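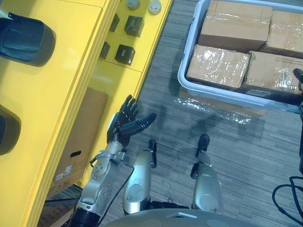
Hidayah Ginting wrote to ask whether a firm that hands part of a contract to a second firm has to report the full fee, the fee net of what it passes on, or both. Under the old quarterly form the answer depended on which clerk picked up the phone. Under the revised form, in use for the quarter that closes at the end of March, the answer is both, on separate lines.

The change is in Section 9. Before the revision, a firm entered one compensation range for each principal. A subcontracting firm entered its own range for the same principal, and the two entries were added together in the published totals. A client that paid one fee could therefore appear to have paid it twice, or close to twice, depending on where the two amounts fell in the ranges.

Section 9 now has three lines per principal. Line A is gross compensation received from the principal. Line B is compensation paid to another registered firm for work on behalf of that principal. Line C is A minus B, and it is the only line that feeds the published totals. The subcontracting firm leaves its Line A at zero, checks the box marked "received through another firm," names the firm, and enters the amount on a separate schedule.

Take a case close to the one in the letter. Mandska holds the contract with Tavum and brings in Ornaria to handle the appropriations side. Mandska reports the whole fee on Line A and the portion paid to Ornaria on Line B. Ornaria reports nothing on Line A for Tavum and lists the payment on the schedule, with Mandska named as the source. If Ornaria also has a direct agreement with Tavum for unrelated work, that fee goes on Line A in the usual way and the box is checked as well.

Both firms must have an active registration for the principal before any contact with a legislator or agency official. This part of the rule is unchanged. A subcontractor does not work under the lead firm's registration, and a principal's signed authorization naming only the lead firm does not cover anyone else. Of the 789 authorizations on file at the start of the session, those that name one firm remain valid for that firm only. Adding a second firm takes a new authorization. An amendment to the old one will be returned.

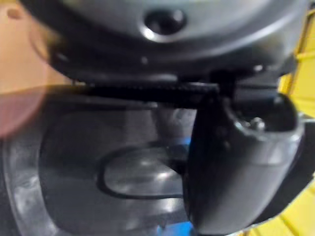
Dark gray housing with a round opening, and a ridged black bar beneath it.

Ornella Guerra raised a related point about timing. A lead firm may be paid by the principal in one quarter and pay its subcontractor in the next. The instructions settle this on a cash basis: each amount is reported in the quarter in which it is paid or received. Line B can then be larger than Line A, and Line C can be negative. The form accepts a negative figure. The published table shows it as zero for that quarter and carries the difference into the annual total – a step that is explained only in a note at the back of the instructions, and one that will probably produce some calls.

Expenses are outside Section 9. Travel, printing and event costs billed back to the principal are still not treated as compensation if they are invoiced separately and at cost. A flat monthly fee that includes expenses counts in full. A firm cannot estimate the expense share and subtract it.

Consultants are also outside Line B unless they are registered. Payments to a pollster, a bill-tracking service or an outside attorney who makes no lobbying contacts stay inside the lead firm's gross figure. The test is whether the person receiving the money was registered for that principal on the date of payment. Registration later in the same quarter does not bring an earlier payment onto Line B.

Corrections can be made without penalty for 5 business days after the filing deadline. After that, an amended report needs a written statement of the reason, signed by the officer who signed the original. The late fee applies to missing reports and to reports filed without the new schedule when the box is checked. A blank schedule with the box checked is handled as a missing report.

The filing system closes at 5 p.m. on the last day. Reports saved but not submitted by that hour are not counted as filed, and the confirmation number appears only after the second signature screen. Firms with a new signing officer need to update the account before starting the report, as the name on the signature line cannot be edited once Section 9 is open.

The older form is still posted on the office's forms page under its previous title. It will be rejected if used for this quarter.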